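Guest Reviews & Booking Tips
Home | Stays | Getting There | Money | How-To | Contact
By Azlan Mandagi, July

How to Read Hostel Reviews Before You Book

I once booked four nights at a hostel in Flekasby on the strength of a 9.2 rating and a comment that said "AMAZING SHOWERS!!!" The showers were amazing. They were also in a different building, across a yard, and it was February. The information had been sitting on page three of the reviews the whole time, in a complaint from a man who wrote mostly about his slippers.

I have since developed a method. It takes half an hour with a cup of coffee, and it has kept me out of at least one room above a karaoke bar.

Start by ignoring the score. Almost every hostel that stays in business lands between 8 and 9.5, and the difference between those two is usually one bad week and a broken boiler. What you want is the number of reviews behind it. The place I like in Fuvness has 1205 of them, and you can trust a crowd that size to have noticed bedbugs. A place with 27 reviews may be lovely, but at least six of those are the owner's cousins.

Next, sort by newest. Most sites put "most helpful" on top, and the most helpful review of all time was often written three managers ago. Read everything from the last couple of months. If people keep mentioning the same staff member by first name, good. If they keep mentioning the same smell, close the tab.

Then go to the middle. Five-star reviews are written by people who fell in love on the roof terrace. One-star reviews are written by people who lost a deposit. The three-star people are the ones you need. They slept badly but liked the breakfast, and they will tell you exactly which side of the building the trams run past. 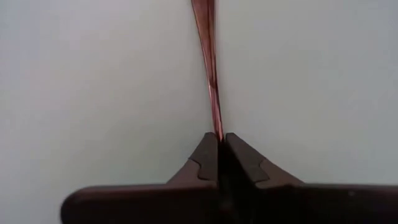 Learn the code words, too. "Cozy" means you can touch both walls. "Lively" means there is a bar and you are above it. "Rustic" covers a lot of ground, most of it drafty. "Great location" with nothing after it means the writer is a polite person who would like to stop talking about the room. Pay attention to how praise thins out as a review goes on, because it can behave like a strip of copper-colored material, broad at the top, with a bit of a twist in the middle, and down to a needle by the end. "Beautiful old building, friendly welcome, bed fine, bathroom okay, bring earplugs." The last two words are your review.

Now use the search box, if there is one. I type in the same words every time: noise, lockers, stairs, hot water, kitchen. "Stairs" is the one people forget. The hostel in Skosska is on the fifth floor of a building whose elevator is, according to two years of guests, being fixed next week. "Lockers" will tell you whether to pack your own padlock. Pack it anyway.

Check the guest photos as well as the official ones. Official photos are taken at noon, by someone standing in a corner with a very wide lens. Guest photos are taken at 2 in the morning by somebody who wants a refund. The room you get will be somewhere between the two. Look for power outlets near the beds and for curtains that reach the windowsill.

Read the owner's replies last. A short, calm answer to a complaint is a good sign. A 500-word answer that includes the guest's full name and an account of what they did to the toaster is something else, although I will admit to reading those for pleasure. If every reply is the same paragraph pasted in, assume the front desk works that way too.

Finally, map the place yourself. "Five minutes from the station" was true for whoever timed it, possibly on a bicycle. Put in the real address and the real train you plan to arrive on, and check whether reception will be open when you get there. Sedgwick House closes its desk at 10 p.m. and the last train pulls in at 10:20. I have sat on their front steps. They're decent steps, three stars.

Tags: hostels, booking, guest reviews, budget travel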